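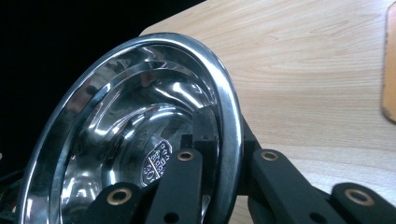
Torben Kohlhase on soup for the whole street

Onham, February. Kitchen behind the old Tiedemann bakery, quarter to six in the morning and Torben Kohlhase already has onions going. He doesn't stop to shake hands. Points at a stool with his knife.

He has been cooking the winter supper here for years, ever since the bakery moved out and left its stoves behind. One pot to start with. Now it's 440 bowls on a cold night, all paid for by whatever people drop in the box at the door.

"I never planned it," he says. "My mother made too much soup. Always. I make too much soup."

Barley tonight. Carrots, leeks, the ends of a ham. He buys the barley by the sack from Voment, a mill out on the river road, and he has opinions on it. Strong ones.

"Don't rinse it to death. People rinse untill there's no taste left. Once, quick, then in the pot."

What about salt? He makes a face. "At the end. Ham is salty. You put salt in at eight in the morning, you cry at noon."

He learned in ship galleys. The longest trip was on a freighter called the Pollus, where he cooked for a small crew and one very picky captain, Hauke Nolte. They still write. Nolte is retired, grows beans, sends a box of them every fall with a note complaining about last year's recipe.

"He was right about the beans," Torben says. "I cooked them too short. He was wrong about everything else. Pepper, he thought pepper was for hiding things."

Phone rings. He lets it. Rings again, he answers, says "no, brown onions" and hangs up.

Money is the hard part. The gas bill last winter came to 1503 and he had nearly 800 in the box. A neighbor covered some of it, he sold a bicycle, the rest he paid off in spring. Would he take money from the town? He has asked. They sent a form. He filled in the form and they sent another form.

"I have it somewhere. Under the bread maybe."

Does he get tired of it – same room, same smell, every winter? He thinks about that one for a while, stirring.

"My feet get tired. Soup is fine. You know when it's good, the talking stops for a minute out there and you hear just spoons. Then somebody wants more bread."

Next month he wants to try a fish soup, for 100 people only, to see how it goes. Haddock if the price comes down. He's hoping Nolte will visit for it, though he expects a fight about teh pepper.

Half past six. The leeks go in and he needs the stool back – it's where he puts the bread crates.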